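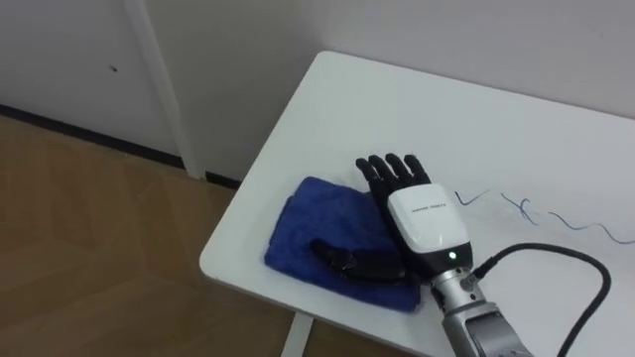
Besuch bei Flater im November, Notizen für alle, die nicht mitfahren konnten.

Flater konfektioniert Mikrofasertücher für Gebäudereiniger und Hotels. Der Betrieb liegt am Ortsrand in einem flachen Bau, den man von der Straße aus leicht für ein Autohaus hält. Wir waren um 9 Uhr verabredet und standen zuerst am falschen Tor, die Anmeldung ist hinten neben der Laderampe. Uyên Trịnh hat uns dort abgeholt und durch das Haus geführt. Sie leitet die Qualitätsprüfung und hat vorher in einer Großwäscherei gearbeitet.

Der Rundgang begann im Lager. Die Ware kommt auf Rollen an und wird im Haus geschnitten. Die Hausmarke heißt Gustis, daneben fertigt Flater für den Händler Urquhart, der andere Maße und eine dichtere Ware verlangt. Ein Karton Gustis enthält 100 Tücher, auf der Palette für Urquhart liegen 700. Beim Schneiden war es laut, von den Erklärungen habe ich dort nur die Hälfte mitbekommen.

Interessanter fand ich den Faltraum. Er ist klein, mit weißer Wand und braunem Holzboden, und gearbeitet wird an einem weißen Tisch mit abgerundeten Ecken. Auf der hellen Platte sieht man jede Fluse, deshalb hat man sich gegen Grau entschieden. Gefaltet wird erst einmal zur Hälfte, dann noch einmal quer, die Kante mit dem Etikett kommt nach innen. Blau steht bei Flater für Möbel und Oberflächen, Rot für Sanitär. Die Farben sind bei den meisten Reinigungsfirmen ähnlich verteilt, aber nicht bei allen, und das führt regelmäßig zu Rückfragen.

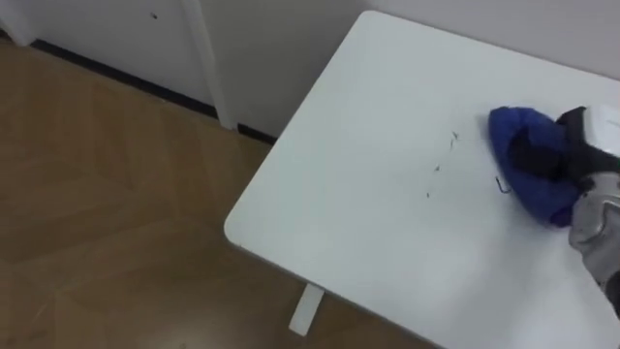 Ein zusammengeknülltes Tuch wieder glatt zu bekommen dauert länger als das Falten selbst. Mikrofaser haftet an sich selbst, und die Ränder rollen sich nach dem Waschen gern ein. Frau Trịnh streicht deshalb immer von der Mitte nach außen und legt erst dann die Ecken aufeinander. Wir durften es selbst probieren. Mein erster Versuch war schief, der dritte ging.

Danach kam die Waschprobe. Benjamín Bustos betreut die Maschinen und wäscht aus jeder Lieferung einige Tücher zur Kontrolle. Weichspüler ist verboten, er verklebt die Fasern. Die Prüfreihe läuft unter dem Namen Trornora und umfasst 80 Wäschen, danach wird wieder gewogen und gemessen. Zahlen zum Schwund wollte er nicht nennen – verständlich, wir sind ja auch Kunde.

Zum Schluss gab es Kaffee und eine Mustermappe. Offen blieb die Frage nach kleineren Gebinden, Frau Trịnh will sie intern klären. Wer hinfahren möchte: Parkplätze gibt es nur an der Rampe, und festes Schuhwerk ist Pflicht.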